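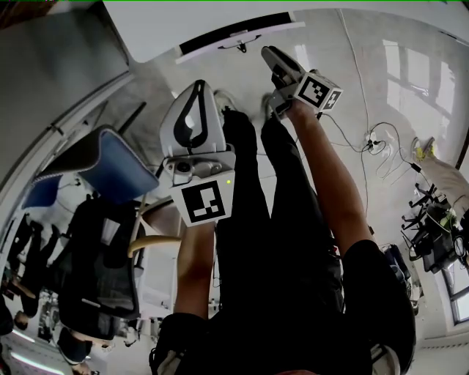 When the office manager at Flernine speaks of the room, she calls it "the brick room", as if the rest of the building had no walls. She has worked in it for three years, and she agreed to tell me how a small company decides what stays in an office and what must go.

"We came from a place with carpet and very low ceiling," she said. "I wanted light and a floor that I can clean with one mop." The new address has 221 square metres, which sounded enormous to her on paper. "Then the furniture arrived, and I understood that paper is generous."

The brick was the reason they signed the lease. The landlord offered to paint it white, to match the cupboards, and she refused by telephone the same afternoon. "White cupboards, yes. White desks, yes. But you need one thing in a room that has a colour." 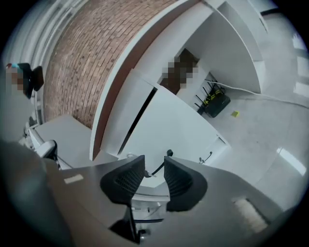
Clultitz, July 9, 2020

Most of our conversation was about cables. She would like to hide all of them, and she knows she will not succeed. The router has its own compartment in the white cabinet, and she defends this place with some energy. "People want to put it on the floor. I say no, it lives on the shelf, and the shelf is not for coffee cups."

The chairs are a different story. They bought 20 from Solheim, a second-hand dealer, and paid 1099 dollars for the lot, delivery included. "They do not match, I know. My neighbour in the building paid 374 dollars for one chair. It is a very nice chair. I sat in it and I did not feel richer."

She moves them back to the desks each evening before she leaves. I asked if her colleagues help. "When I am looking," she answered. 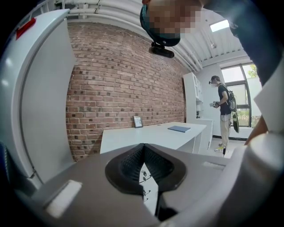 The brick wall and the long white desk, with the pipes running above.

The pipes she has learned to like. An architect from Prelel proposed a false ceiling to cover them, but it would have made the room lower, and she remembered the old office. "I dust them in November, with a long brush. It takes one morning and my neck hurts for two."

What would she change? She thought for a while. More power outlets along the windows, she said, and a proper place for bags, so they do not end up on the floor.
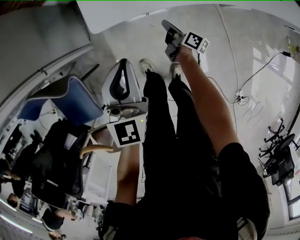
How to visit

The office is open to guests by appointment. Please ring at the street door and take the stairs to the second floor.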